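Dravunby 手持夹爪 两指平行款 产品页/维护说明

首页 > 夹持工具 > 手持式 > Dravunby
货号 DVB-241
状态:现货,备件另拍
页面更新:2023年6月24日

先说重点:这页主要讲装好以后怎么养、坏了怎么拆。选型参数在最下面。急着换手指的直接跳到"换指"那段。

适用范围
轻小件抓放,手持示教,白板擦拭动作录制,布料折叠动作录制。不适合抓热件,不适合泡水。粉尘大的地方也能用,但导向部位要勤擦,见后。

到货先查
箱里应有:夹爪本体一只,手指一对(黑色,已装),备用手指螺钉一包,内六角扳手两把,合格证。少东西当天拍照发客服,过了签收当天我们这边不好跟快递扯。
本体外壳轻微划痕属正常,出厂前都跑过 624 次开合,手指内侧有点磨痕也是这么来的。不算二手。
手指松动、开合有咔哒声、一边快一边慢,这三种不正常,别用,直接联系换。

初次安装
1. 握把朝自己,两指朝外,放在桌上,先别通电。
2. 手推两指,从全开到全合走一遍,应该顺,没有顿点。
3. 接线。插头有方向,缺口对缺口,硬插会弯针。弯针不保修。
4. 通电,等指示灯稳定再动。灯一直闪就是没归零,松开手指让它自己走到底。
5. 归零后全开,看两指是否对称。偏了先别拧任何螺钉,断电重来一遍,大部分是第2步没推到底。
6. 软件里把行程上限设到 100,下限留 2,不要设 0。设 0 每次都顶死,电机发烫,齿条磨得快。

老固件没有下限这个选项,先升级。升级包在 Giststead 下载站,找 Dravunby 目录,别下成 Bezerra 的,刷错了要返厂。

日常保养
每班一次:干布擦手指内侧面。内侧面是哑光的,油一沾就打滑,抓薄板特别明显。
每周一次:手指拆不拆都行,但安装座和铜色衬套周围必须擦干净。用棉签,不要用气枪对着吹,会把灰吹进里面去。衬套不加油!说过很多遍了还是有人加。加了油沾灰,几天就发涩。
每月一次:检查手指螺钉,检查线缆根部有没有折痕,检查外壳卡扣。
酒精可以擦手指,不要擦蓝色外壳,会发白。外壳用拧干的湿布。

工作面也要管。夹爪本身擦得再干净,台面脏一样影响效果。板面上的印子、斑点会被手指带着走,摄像头看着也干扰。开工前先看一眼板面,再看指尖之间那块,小点子最容易漏。
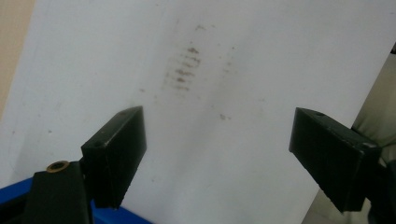 图1 白色板面上方,两指张开。板面有灰褐色污迹,两指之间另有一个小褐点;右指下角有磨损擦痕。

板面清洁顺序:先干布,擦不掉再用微湿的布,最后干布收一遍。从干净的地方往脏的地方擦,别反过来。擦的时候夹爪拿开放一边,手指不要压在板上。布不要垫在手指底下,纤维会缠。
擦完等板面干透再录。水痕反光很麻烦,比污迹还难处理。

手指磨损怎么判断
棱边发灰、有浅擦痕:正常,继续用,记一下日期。
下角小缺口,指甲刮过去不挂:继续用,下次保养再看。
下角缺口挂指甲,或者缺口到了内侧面:换。
内侧面纹路磨平、发亮:换,抓力已经不行了。
手指安装孔变椭圆:换,同时查螺钉和安装座。
两根必须一起换,不单卖。新旧混装两边高度不一样,夹东西会歪,有客户非要只换一边,结果又寄回来。

换指
工具:随箱扳手小的那把,棉签,干布。
1. 断电,拔线。一定要拔线,只关开关不行。
2. 手推到全开。
3. 先松后松的那颗不要全拧出来,两颗交替松,每次半圈。
4. 手指沿安装面平着取,不要撬。撬了安装座会留印,新手指贴不平。
5. 安装面擦干净,看有没有碎屑。
6. 新手指装上,左右有区分,小孔朝上。装反了能拧上但是合不拢。
7. 两颗交替拧紧,到位即可,不要加长杆。塑料安装座吃不住。
8. 手推走一遍,顺了再接线、通电、归零。
9. 软件里重新校一次零点,不校的话开口读数是偏的。

做完第8步如果有顿点,回第3步,多半是某颗螺钉先拧死了。

常见故障

开合发涩
先擦衬套周围。还涩,断电手推,手推也涩就是机械问题,手推不涩就查供电。供电线自己加长的请先换回原装线试。

合上以后有缝
零点没校,或者手指左右装反。都不是的话看内侧面有没有粘东西,胶带残胶最常见。

抓住又掉
内侧面有油,或者纹路磨平。也可能是力度档位太低,软件里调高一档。不要一上来就调最高。

一边手指晃
螺钉松。紧了还晃就是安装座裂了,拍两张照片发过来,一张正面一张侧面,光线亮一点,糊的看不出来。

通电没反应
看插针。看保险。保险在握把底盖里面,备件号见下。

开口读数跳
线缆根部折断的前兆。别等它全断,换线。临时用扎带固定一下能撑几天,不保证。

归零时撞一下
老固件的毛病,升级解决。

备件
手指一对,黑色:有货
安装座,左/右,分开卖:有货
铜色衬套:有货,自己压装需要工具,没把握就寄回来
线缆原装:有货
保险:有货
外壳,蓝:缺货,下批未定
Plosavov 快换转接板:停产,库存清完为止,买之前问一下客服

基本参数
形式:两指平行开合
手指:可拆,黑色
外壳:蓝色
行程设定:2 到 100(软件刻度,不是毫米,问的人太多写在这里)
出厂跑合:624 次
握把:左右手通用

保修
整机一年,从签收算。手指、保险属易损件,不在保修里。弯针、酒精擦外壳、衬套加油、刷错固件,都不保。3月以前买的老批次,线缆可以免费换一次,报序列号就行,序列号在握把底部标签上,标签掉了的找订单号。

返修
寄之前先联系,不联系直接寄的会排到最后面。手指全合,用泡棉包好,线缆不要绕在手指上。箱子里放张纸条写清楚故障和回寄地址,电话写请楚一点。线缆一起寄,不然没法测。

相关产品
Bezerra 桌面夹爪
Giststead 校准套件
Dravunby 手指(一对)

咨询 | 下载说明书 | 返回列表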